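Cletus Pennington formulates leave-on skincare for Grarnora, and most of his working day goes to preservatives. The current project is Kincaid, a fragrance-free face moisturiser for men that is due for release in December.

"The base was settled early," he says. "Glycerin, squalane, a fatty alcohol to give it body. The preservative took 2 attempts."

The first attempt failed on yeast. Pennington traced the result to pH, which had drifted from 5.1 to 5.8 in storage. Organic acids lose much of their strength at that level. "You can add more acid – it stings freshly shaved skin – or you can buffer it. We buffered it."

Darnell Pruitt runs stability testing at Clerkar, the contract lab. His team held 109 jars at 40 degrees and checked viscosity, colour and odour at set intervals. "Colour moved slightly," Pruitt says. "It was within the limit. Odour was fine."

Both men are cautious about the word "natural" on a label. Pruitt notes that a plant extract brings its own microbial load and varies between harvests. Pennington left extracts out of Kincaid for that reason, though Seser, the night cream in the same range, contains oat.

On use, his advice is brief. A pea-sized amount covers the face. Keep the lid on, store the jar away from the shower and take product out with clean, dry fingers.

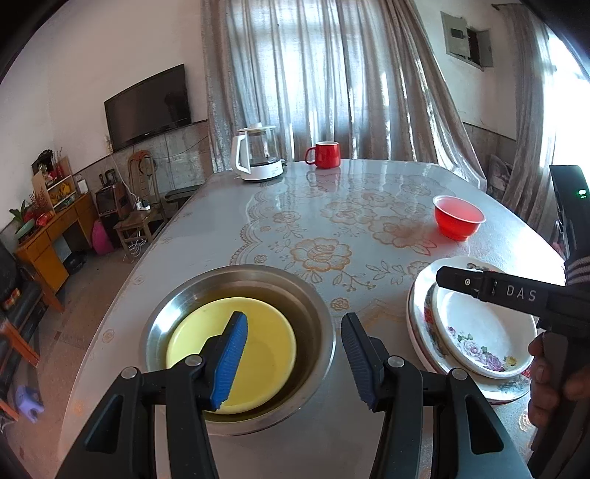

"Water in the jar is the usual problem," Pennington says. "It dilutes the preservative at the surface, and the surface is where mould starts. A pump would avoid it, and we are pricing one for the next batch."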